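Bench notebook, February, started a bit after 9 in the morning

Mug tree again. I said last time I'd leave the Clalis alone until the new dowel stock from Matusier turned up, and then I came in, saw it standing there and couldn't help myself. So these are mug notes, and some table notes, and a grumble about the drill guide at the end for whoever used it last (probably me).

Where we'd got to: the tree stands up fine with nothing on it. Round base, square pole, four pegs. My worry has been the pegs at different heights, because one mug hung high up pulls a lot harder than the same mug hung low, and most people will reach for the top peg first. I do it myself at home. I wanted to try it with a mug that has a proper big handle, as all my testing so far was with the skinny white cups from the Plesska kitchen, and those have handles you can barely get a finger in.

The teal one is a good choice for this. The handle is tall and kind of squared off, with a little inward curve down the outside, and there's plenty of room inside the loop. It has ribs running down the lower part of the body too, which I like the look of, although they've got nothing to do with hanging it up! 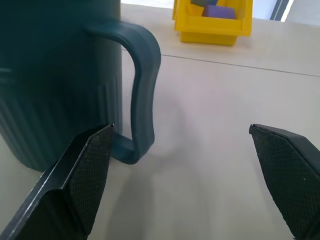

Teal mug, handle side. Lots of room in the loop.

So, handles. I had been thinking of the peg and the handle as a simple size question: does one fit through the other, yes or no. With a tall handle like this one there's a second question, which is where the mug ends up once you let go of it. The top of the loop is fairly flat, and a flat top can settle in more than one spot on a round peg. Then the mug can hang a bit forward or a bit back, and if it hangs back it bumps the pole. On a small round handle you don't get that, it just drops to the one low point and stays.

I went at it with the top right peg first. 17 hangs, same mug, same peg, trying to put it on the way I would if I were half awake and waiting for the kettle. Most went straight down to the pole and stopped. Three stayed out near the tip, and I didn't love that. They didn't fall, but the base gave a small wobble when I took my hand away, and a wobble is what makes people put a thing back in the cupboard and never use it again.

Things I think would help, in the order I'd try them:

Steeper peg angle up top. The easy fix, though it means a new drill block, and the old one took me a whole afternoon.

A shallow flat filed along the top of the peg, so a flat-topped handle has something to sit on. I tried this on a scrap dowel with the coarse file and it looked terrible. Might be fine with a plane. Might also be that I was rushing.

Shorter pegs. Ours are cut from the 110 mm blanks, and I've never had a good reason for that except that the blanks came that way. If the peg is shorter there's less tip to get stuck on. The lower right one is the short one already, and it's the one I'd pick if you made me keep only one of them.

I'm leaving the lower left peg as it is. It's close enough to the base that you could hang a flowerpot off it.

Then there's the table. I keep forgetting that it's two panels pushed together, and that the seam has an opinion about everything we put on it. The tree had ended up right over the seam, which is where it looks best if you're standing at the front, and for the first few hangs I was blaming the base for a rock that I now think was partly the table. One panel sits a hair higher, or one did this morning. I folded a strip of card under the back leg and the rock got smaller. Please don't throw the card away, it isn't trash, it's doing a job.

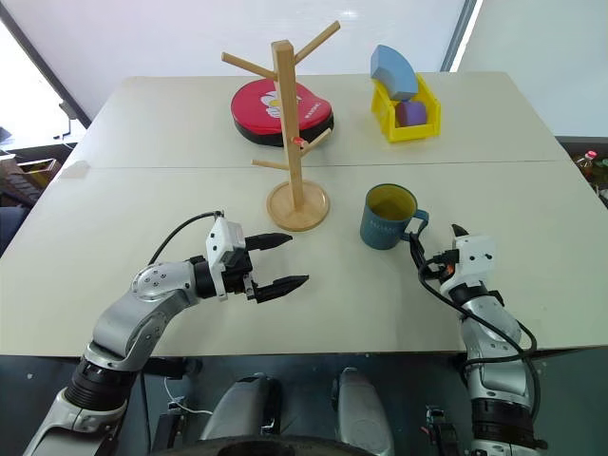 I did wonder about moving everything onto the front panel and being done with it, but I've come around to thinking the seam is a fair test. Kitchen counters have seams. My own has one right by the sink where crumbs go to live. If the Clalis only behaves on a perfect flat top then we've made something for perfect flat tops, and I'd sooner know now. For proper numbers, though, pick one panel and write down which! I've got two pages of earlier notes where I didn't, and I can't compare them with anything.

Base weight. We're still on the light base, the one from the pale board. I taped a 200 g weight underneath just to see, in the middle, as flat as I could get it. Better. Not hugely better, but the wobble with the mug out at the tip went from "hm" to "fine." It also made the whole thing nicer to pick up -- it feels like it wants to go back down where it was. I'd like to try the same weight as extra wood, a wider disk, before we start hiding metal in things. A wider disk eats more counter, and I know that's the complaint we'll get, so maybe a thicker one. Somebody with a better eye than mine should say whether a thick base looks clumsy under that thin pole. I mocked one up by standing the tree on an offcut and I thought it looked like a trophy.

Finish: nothing on it yet, and I'm in no hurry. The pale honey color is lovely as it is, and you can still see the grain. I have the end of a tin of Ham oil on the shelf, and I rubbed a bit on a test piece and left it for 20 minutes before wiping off. Came out darker than I wanted, more like toast. The other half of the same piece got a thin coat wiped off right away, and that's much closer. Both halves are on the windowsill with pencil marks on the back, so have a look in daylight before you decide you hate the dark one.

Colors while I'm at it. I had the teal mug standing next to the tree for a good while as I was writing, and the two go very well together. It's yellow inside, which I hadn't thought about until I looked down into it, and the yellow picks up the wood. If we ever take nice pictures for the product page I'd use that one. The white cups vanish against the white tabletop and you end up looking at a tree with nothing on it.

The yellow bin with the foam blocks can stay at the back on the right, it isn't in the way there. I've been borrowing a block now and then to prop things at an angle when I mark them, and they're great for it, soft enough that they don't dent the wood. If you take one, put it back in the bin. Same goes for the round red and black pad.

Drill guide: the stop collar is loose again. I tightened it before lunch and it had crept by the third hole, so the scrap pole I was making now has one hole you can see daylight through. I've written SCRAP on it in big letters. We need either a new collar or a dab of something on the thread, and until then please check depth every single hole, even if it's boring.

To do when the Matusier stock arrives: cut a set of shorter pegs, leave the lower right one alone, redo the top right first and run the same teal mug on it, front panel only, card still under the leg. Then the white cups again for comparison. After that I want to try hanging two mugs on the same side, which I've been putting off, as I have a pretty good idea which way it'll go.

Stopped at half past two, out of sandpaper in the fine grade.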